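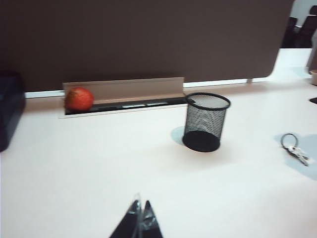
Office News

Shared desks: keep them clear overnight

The new white desks on the Rirness floor are now in use, and all 50 have a privacy panel along the back. A few points have come up.

Small things end up in the cable tray. Fruit, keys and pens should stay on the desktop or in your bag. If something does drop into the channel, lift the flap and take it out before you plug in.

Each desk has one black mesh pen pot. Please leave it on the desk when you move. Spares are in the Caron cupboard, and the Storia team has 20 more if that runs out.
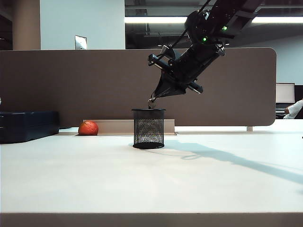

Page last updated: Apr 14, 2023

Desks are wiped down after 6pm. Anything left out goes into a box at the Tasiver reception and is kept until the end of the week. Food is thrown away the same evening.

Panels must not be moved or unclipped. If yours is loose at the support, report it to the facilities desk on extension 90. Lockers for the floor will be fitted in July.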